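Fornska Bottle Station: Student Project Report

3. Workplace and task

The project was carried out at the returns room of Fornska, a small beverage distributor. Returned and short-dated bottles arrive in mixed crates. Before the project, a clerk took each bottle out by hand, turned it to find the label, entered the product and set it in the correct outgoing crate. Two clerks shared the job on a shift of 9 hours.

The question from the site supervisor, Sylvain Huet, was narrow: can the picking be moved to an arm without making the clerks' remaining work worse? Our group looked at the handling step and at how the duties changed. Software integration with the Drelow stock system was left to another group.

4. Handling

The arm uses a gripper with two flexible fingers. A rigid gripper was tried first and dropped, as full PET bottles dented under it. The lattice fingers give way at the point of contact, so one closing setting could be kept for all bottle sizes in the trial. The wrist camera is used for alignment before closing and for a check of the hold afterward.

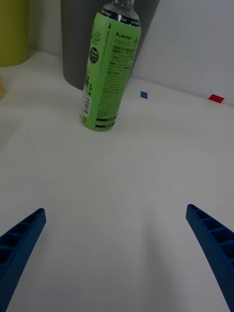
Green LINGTEA bottle, wrist camera views: fingers open (first), fingers closed on the bottle (second).

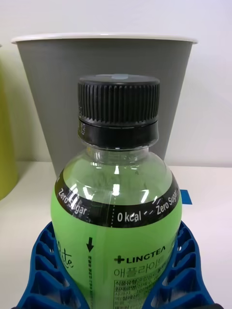
Photos: Riviere project group

Bottles are approached upright. A bottle lying on its side is skipped and left for the clerk. Glass was excluded from the trial at the request of the site.

5. Changes for the clerks

The trial ran for 9 shifts. Lifting from the crates dropped, and both clerks reported less strain in the wrist and shoulder. The work that remained was of a different kind: clearing skipped bottles, reading damaged labels and restarting the arm after a stop. A restart took over 15 minutes on the first shift and much less once the clerks had been shown the procedure.

Two points came up in the interviews. The clerks disliked having to wait near the cell in case it stopped — they could not start a longer job elsewhere in the room. They also noted that the arm sets the pace, where they had earlier chosen it themselves. The first point was partly met by a signal lamp visible from the packing bench. The second remains open.

Huet asked that label disputes stay with a person. The Tikier form used for these was left unchanged.

6. Remaining work

Side-lying bottles should be handled next. A written restart procedure is given in the appendix, together with the interview questions.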